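Recording your first set of demonstrations with the Grutport arm

By this point you should have the arm bolted down, the leader handle plugged in and both ends calibrated. If you haven't calibrated yet, please go back and do it now, even if it was fine yesterday - I've lost a whole morning to a wrist joint that was a few degrees out, and there is no rescuing recordings made that way.

Choose one small job to start with. Something like "put the fruit in the bowl" is plenty. I know it's tempting to go straight for opening an oven door or tidying a whole play kitchen, and you'll get there, but the first set is as much about teaching your own hands as teaching the arm. Give yourself 4 or 5 practice goes with the recording switched off, and don't worry if they look clumsy.

When you're ready, move the arm to its rest position, start the Uvitz recorder and wait for the beep before you touch the handle. Then go gently. Bring the gripper over the thing you want, pause for a moment, come straight down, close, and lift well clear before you travel sideways. Most of my early spills came from cutting that last corner and catching the rim of a bowl on the way past.
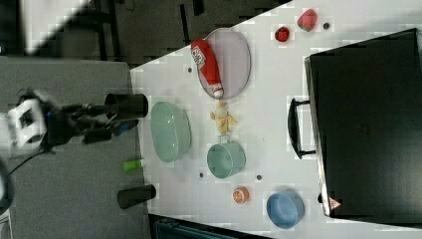 Try to keep your speed the same from one go to the next. Ayuba Kwofie, who taught me all this when we shared a bench at Plestalstead, used to hum the same tune through every recording, and his were always the smoothest of anybody's. If you fumble a grasp, open up, back off a little and try again in the same recording, as those recoveries are useful for the arm to learn from. If you drop something on the floor, though, stop and delete that one.

Move things about between goes. Swap the bowl to the other side, turn the fruit round, leave a few extra items out that have nothing to do with the job. I do this after every single recording, and yes, it's tedious, and yes, I've tried skipping it. The arm learned one spot on the table beautifully and was hopeless everywhere else.

Keep each recording under 60 seconds and take a proper break after 37 or so, when your wrist starts to complain. I aim for 300 in total before training, usually spread over two afternoons with the blinds down so the light stays steady.

Once you've finished, play a handful back from start to end before you copy them across. Look for jerky starts, and for any where your own hand wandered in at the end to reset the table - trim those now, while you still remember which they were.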